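4 Filling, priming and first use

Read this section before you put the Pistine refillable dispenser into service. It covers the countertop model with the pump head. The wall model has its own sheet.

4.1 Before you start

You will need:
The dispenser body, collar and pump head
A clean funnel
A soft cloth
Warm water
Liquid soap or lotion

The dispenser is made for ready-to-use liquid hand soap, dish soap and thin lotion. Thick creams will not travel up the tube. Soaps with grit, seeds or beads will block the inlet, and this kind of blockage is not covered by the warranty.

CAUTION: Do not fill the dispenser with bleach, drain cleaner, nail polish remover or any product that contains solvent. These attack the seal and the inside of the pump.

CAUTION: Do not keep products in the dispenser that could be mistaken for soap by a child or a guest.

4.2 Rinsing the parts

1. Turn the collar counterclockwise and lift the pump head straight up. The tube comes out with it.
2. Rinse the body twice with warm water. Do not use water above hand-hot.
3. Put the end of the tube in a glass of warm water and press the pump until water runs from the spout.
4. Lift the tube out of the water and keep pressing until the spout runs dry.
5. Stand the body upside down on a cloth until the inside is dry.

Note: Water left in the body thins the soap, and the first week of use will be disappointing. Leave it overnight if you can.

4.3 Filling

1. Stand the body on a level surface.
2. Set the funnel in the neck. Tilt it slightly so air can escape past it.
3. Pour slowly. Stop when the liquid reaches the shoulder line molded on the inside of the body.
4. Wait for the bubbles to rise. Top up to the line if the level has dropped.
5. Wipe the neck and the thread. Soap dried on the thread is the usual cause of a stiff collar.
6. Lower the tube into the liquid and push the pump head down gently until it sits flat.
7. Turn the collar clockwise until it stops. Hand-tight is enough. Do not use pliers or a strap wrench.

If you pour past the shoulder line, soap will be pushed up around the pump stem when you fit the head. Pour a little out and start again from step 5.

4.4 Priming the pump

The pump head is shipped locked down.

1. Hold the collar with one hand.
2. Turn the head counterclockwise until it springs up.
3. Point the spout over the sink.
4. Press all the way down and let the head come fully back up. Repeat until soap appears. Expect several presses with a new pump and more with lotion.

Short, fast presses do not prime the pump. If nothing comes out after 20 full strokes, go to 4.7.

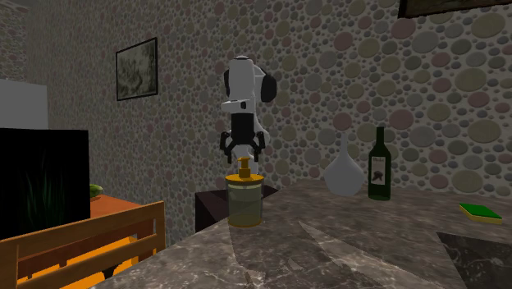 4.5 Choosing a place for it

Keep the dispenser within easy reach of the faucet and back from the edge of the counter. The base must sit flat. On tile, avoid placing it across a grout line, where it can rock when the pump is pressed.

Stone counters need a little more care. Marble and limestone can be marked by acidic cleaners and by some scented soaps. Wipe up drips the same day. A small tray or coaster under the base is a good idea on any unsealed stone.

Keep the dispenser away from:
Cooktops, toasters and other sources of heat
Windowsills with direct afternoon sun, which fades colored soap
Shelves above head height

4.6 Cleaning and refilling

Wipe the outside with a damp cloth and dry it. Do not use scouring pads, vinegar or metal polish on the plated parts. The finish is thin and does not grow back.

Wash the inside every fourth refill, or whenever you change to a different soap. Two brands mixed together may turn stringy and clog the tube. Empty the body, follow the steps in 4.2, and let everything dry before refilling.

None of the parts are dishwasher safe.

4.7 If something is wrong

No soap comes out. Check that the tube is pushed fully onto the pump and reaches the bottom of the body. Pump warm water through as described in 4.2.

Soap comes out sideways or spurts. There is dried soap in the spout. Soak the head in warm water for ten minutes and clear the opening with a wooden toothpick. Do not use a pin.

The head stays down. It may have been turned back to the locked position. Turn it counterclockwise. If it is unlocked and still does not rise, rinse the pump and try again before ordering a replacement.

Soap collects under the collar. The body is overfilled, or the seal is missing or folded. Take the collar off and look for the clear ring inside it.

4.8 Spare parts

Pump head with tube: part 3007
Seal ring, pack of 4: part 3012
Collar: part 3015

The tube is supplied long. Cut it at an angle so that it just touches the bottom of the body without bending. Quote the part number when ordering. Pump heads from the older Grolex series have a different thread and will not fit.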